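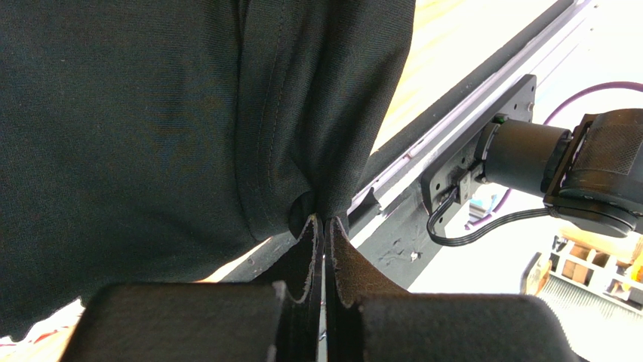 By Randi Solheim
Wednesday, early evening
14 comments

I own too many dark T-shirts. I know this because I spent most of the afternoon sitting on the bedroom floor with all of them in a heap, trying to work out which ones were black, which ones used to be black, and which ones were that very deep green that only shows up when you carry it over to the window. (My sister says this is a problem only I have. She wears yellow.)

What set it off was the drawer. It's the middle drawer of the old dresser we bought from Tóth, the secondhand place on the corner, and it has never run smoothly, but this week it stopped closing at all. I pushed, it pushed back. I took out one shirt and it still wouldn't go. So I pulled the whole thing out and dumped it on the rug and then of course I had to deal with it, which I hadn't planned on doing in July with no air conditioning upstairs.

First job was sorting. I made a pile for wearing out of the house, a pile for painting and gardening, and a pile for "hmm." The hmm pile was the biggest by a mile. It had two concert shirts I can't get my shoulders into anymore, a long one from Jasis that I bought for sleeping and never slept in, and the shirt I wore on the hike at Gavholm when it rained sideways for the entire weekend. That one has a pulled seam under the arm and a neckline like a hammock. It stays!

Then folding. I've always been a fold-in-half, fold-in-half-again person, stacked up like pancakes, and the trouble with the pancake system is that you wear the top three shirts all year and the bottom ones turn into fossils. So I tried the standing-up method that everybody was so wild about a while back. You lay the shirt face down, bring the sides in to make a long strip, fold the strip up most of the way, and then fold it in thirds so it makes a little block that stands on its own edge.

Well. The cotton ones were great. They stood up like books and I was very pleased with myself. The soft knits were another story. You get a nice neat block, you let go, and it sighs and lies down. And if you lift one of those from the middle while you're thinking, the whole thing slumps off your fingers and you're back to a bundle with a sleeve hanging out of it. I refolded the same green one so many times I started talking to it.

What finally worked for me:

Shake it out hard first and lay it on the bed, not on the rug. The rug grabs.

Smooth from the collar down to the hem with the flat of your hand. If the side seams have twisted around to the front (mine all do, I think it's the dryer) just tug them back to where they belong before you fold anything.

Make the strip narrower than you think you should. A skinny strip gives you a fatter block, and a fatter block stands up better.

Put the floppy ones between two stiff ones. They lean on their neighbors and look perfectly respectable.

I also stuck a shoebox in the drawer on its side to hold up the end of the row, and that did more than any amount of careful folding. I could have started with the shoebox and been done by lunch.

As for the colors, I gave up on keeping black and green apart by eye and just put all the greens on the left. If I pull from the left, it's green. If somebody else puts the laundry away, all bets are off, but that's been true of everything in this house for years.

The final tally for the donation bag wasn't very impressive. I'm dropping it at the church hall in Restitcombe next time I drive over that way, and I have promised myself not to look inside it again before I go. I already rescued one thing out of it while I was making tea. It was a perfectly good shirt! It only had a small mark near the hem, and you can't see it if you tuck it in, and I do sometimes tuck things in.

The drawer closes now, by the way. It still squeaks something awful on the last couple of inches, so next up is the candle stub trick, where you rub wax along the runners. My neighbor swears by a bar of soap. If anyone has tried both I'd love to hear which one lasts, and whether the soap makes everything smell like soap, which I might not mind.

Sweaters are next, but not until it cools off.

Shared 125 times | Leave a comment

Contact | © Randi Solheim | Back to top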